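Peat study finds soil microbes slow to settle after rewetting

Drained peatland that is flooded again can keep releasing carbon for years before it begins to store it, according to results released in September by the Plesell Field Station.

The study followed 82 plots in the Erden basin, a stretch of former pasture where ditches were blocked to bring the water table back toward the surface. Researchers measured carbon dioxide and methane leaving the soil over five growing seasons and compared the readings with those from nearby land that is still drained.

Carbon dioxide releases fell in the first season on nearly every rewetted plot. Methane went the other way. On the wettest ground it rose sharply in the second season and stayed high through the third, which offset much of the early gain. By the end of the study, methane had dropped back on most plots but not on all of them.

"The direction is what we expected, and the timing is what we wanted to pin down," said Yolanda Mosquera, who led the work. "If you only measure for two years, you come away with the wrong picture of what that land is doing."

Mosquera's team linked the methane rise to grass and roots left in place when the pasture was flooded. As the plants broke down without oxygen, they fed the microbes that produce the gas. Nine of the plots had their top layer of turf removed before the water was raised – an expensive step that also takes away some stored carbon – and those plots showed only a small rise.

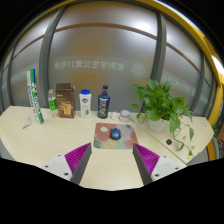
A blue computer mouse on a pastel-patterned mouse pad.

Water level mattered as well. Plots where the water sat just below the surface released less methane than those under standing water, and they still kept most of the drop in carbon dioxide. Holding the level steady was difficult in dry summers, when the basin depends on a single inlet from the Hubmann canal.

The group has fed the measurements into Menditance, a soil carbon model it developed for wetlands in cool climates. Earlier versions assumed that microbes responded to flooding within one season. The revised version lets the response build and fade over several years, and it matches the later field readings more closely.

Run over longer periods, the model shows the rewetted land with a smaller warming effect than the drained pasture in every case tested. How soon that point is reached varies with the plot. Warmer summers push it back, partly by speeding up decay and partly by lowering the water table.

The results apply to former pasture on deep peat, and the authors caution against using them for forested bogs or coastal marsh, where salt in the water tends to hold methane down. They also note that winter readings were limited – the chambers could not be used when the ground was frozen.

The station plans to keep gas chambers running on part of the site and to add sensors along the canal inlet. A second rewetting area, covering 305 acres on the north side of the basin, is due to be flooded once work on the ditches there is finished. Turf will be removed from part of it so the two methods can be compared on a larger scale.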